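Ultside Play Library - progress report for the Barros Fund
Sunday, October 14, 2018

Dear Valter,

Sorry this is coming to you on a weekend, but it's the first quiet hour I've had with a cup of tea and the folder open! You asked for a page or so on how the block sets are getting on, so I'll go through it more or less in the order it happened.

The money came through in good time and we ordered the foam blocks from Rarnia the same week. We had asked for 8 sets and they let us have 9 at the same price, as one of the cartons had a crushed corner (the blocks inside were fine, I checked every one). Eight sets go out on loan and the extra one stays here for the open sessions, so families can have a go before they borrow. That wasn't in the plan we sent you, but I hope you'll agree it's a good use of it.

I did dither over foam or wood, as you know. The wooden ones are lovely and I still think so, but two of our regular groups meet in upstairs rooms with people working underneath, and a tower coming down on a hard floor makes a terrific racket. Foam it was. They're also much easier for small hands to pick up, and I can carry a whole set on the bus without doing my back in.

The colours are yellow, blue and green. I had wanted red as well, but the red was only sold with the arches and the arches were extra, so I left it. The mixture of shapes is good - long flat ones, chunky ones that are nearly cubes, and a great big blue one that all the children want first. We've had a few tears over the big blue one, I won't pretend otherwise.
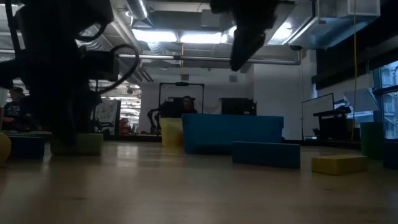
Loans started slowly. People didn't know the sets were there, which was my fault for putting the notice on the back of the newsletter. Once it moved to the front we picked up, and we now stand at 46 loans. The usual loan is a fortnight, and quite a few families ask to hang on for another. I've been saying yes unless there's someone waiting.

Storage has been more of a headache. The Flado bags we bought look smart but the zips are stiff, and the longest blocks only go in if you put them in first and on the slant. Carter Paquette has been brilliant about this and has drawn up a little packing card to go inside each bag, showing which shapes go at the bottom. Bags have been coming back properly packed ever since, or nearly. One came back with a sock in it.

Cleaning is simple: warm soapy water, a cloth, then stood on end on a towel overnight. I do it on the day they come back and it takes me no time at all. A couple of the yellow blocks have tooth marks, so I've written to Rarnia about buying single replacements and am waiting to hear.

On the money side we're a little under on blocks and a little over on bags, and the two cancel out. Receipts are in the envelope with the signed copy of this.

Before December I'd like to try a set with the Thursday grandparents' group, and to get the picture labels done for the shelves. I'll send you the loan sheet again then, with the replacement costs added if Rarnia have come back to me. Do ring if anything here doesn't make sense - mornings are best.

With very best wishes and thanks from all of us at Ultside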